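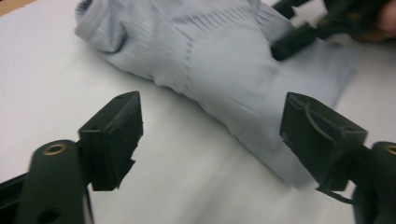
Wurkgate_Linens

Members are asked for their views on the handling of single socks in shared laundry rooms. The sock above is pale gray-blue, ribbed at the cuff, with a seam line across the knit. Under the present rule at Kotian House, an unmatched sock is held for 31 days and then discarded. I propose that socks be laid flat and unrolled before they are placed in the holding drawer. A rolled cuff hides the ribbing, and residents pass over their own property.

Curnico_Desk

We support the proposal in part. Our building adopted flat storage in March and the drawer filled within 3 weeks. Folding once at the heel takes less space and leaves the cuff in view.

laundry_rm_2

I must disagree with both posts. Residents do not look in drawers. A line with clips at eye level has served our floor well, and it requires no folding at all.

Wurkgate_Linens

A line was considered. The room at Kotian House has one free wall, and the notice board occupies it. I would accept the single fold if the cuff is unrolled first.

Curnico_Desk

Agreed on the cuff. The holding period should be longer - almost 2 months would cover residents who travel.

laundry_rm_2

My objection to drawers stands. Please record it.

Related topics
Lint screens: cleaning schedule
Clurnico drying racks, replacement feet
Labeling of shared baskets
Towels left overnight
Members' index (3,743 posts)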